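Before You Sign for the Laundry Robot

Brittany Simard has read the Mernidari brochure twice and still can't find the number she wants. She handles purchasing for Lavoie, a group of furnished short-stay apartments, and the number is how many shirts, sheets and towels the thing gets through before a person has to step in.

"They give you a payload. They give you a warranty," she says. "I asked how long it takes with one T-shirt on an unmade bed and they sent me the payload again."

Lavoie has 240 beds to turn over, and most of the turnover is cloth. Guests leave clothes behind, along with chargers, snacks and whatever fell out of a pocket. Simard's first draft budget, written last July, had a line for two robots. The current one has a line for a paid trial, and she is not sure that one will survive either.

Her main complaint is with how the quotes are put together. The arm and the base come with a price. Everything else turns up later, under headings like "site readiness" or "integration support." She has started asking each vendor for one figure that includes installation, spare parts, training, software fees in the second year and the hours of whoever has to stand nearby. Kirkex gave her one. Two others asked for a call.

"I don't want a call. I've had the call."

She also wants trials run on beds that look like the ones her staff walk into. A folding demo on a bare table with a fresh towel tells her very little, she says. Cloth bunches up, and a shirt dropped on a fitted sheet is one wrinkled thing on top of another. Then there are the small objects. Her trial sheet now says that remotes and food packets stay on the bed, and that the vendor may not tidy up first.

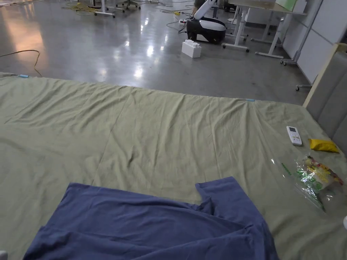
Réjean Morin thinks she is being too hard on them, and that a buyer who waits for a machine to cope with every bed will wait until the good trial terms are gone. Start with towels, he told me, and let the shirts come later.

Simard has heard that argument and doesn't care for it. "Towels we already do fast. Why would I pay to automate the easy part?"

What she will agree to is a trial of 200 garments, logged one by one, with every human touch written down. If the vendor's own technician picks up a sleeve, that counts. The log stays with Lavoie. She wants the right to walk away without a restocking fee, and she wants it on the first page of the contract.

Would she sign this year? She looks at the brochure again.

"Send me the log from somebody else's trial," she says, "with the bad days left in. Then I'll book a room for it."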